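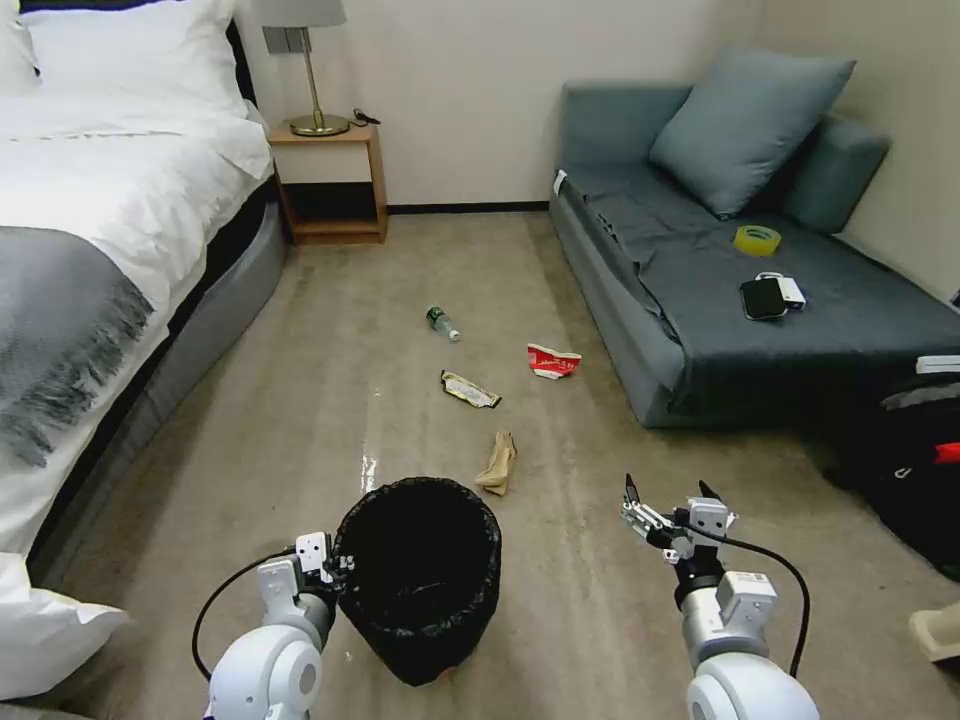
Page last changed: February

About Kivari

Kivari looks after guest rooms for small hotels and serviced flats. Khadija Shawky started the firm with one van and a contract for 30 rooms. We now clean 343 rooms across several buildings, the largest of them the Baston, where we also keep our linen store and office.

A room is done in the same order each time. Litter comes first: bottles, snack wrappers and paper are picked up off the carpet and the wastebasket gets a fresh black liner. Then the bed is stripped and made up with a white duvet and pillows, and the grey fringed throw goes across the foot. Nightstands are wiped, including the open shelf underneath. Vacuuming is left until last.

Jae-in Koo runs the day teams and Tassanee Rungrueang handles training. New starters work alongside her for their first 78 hours before they take rooms of their own.

Laundry goes out to Turkari at 4 pm. Anything guests leave behind is bagged, labelled with the room number and handed in at reception.

For quotes or vacancies, ask for Khadija at the Baston office, ground floor, side entrance.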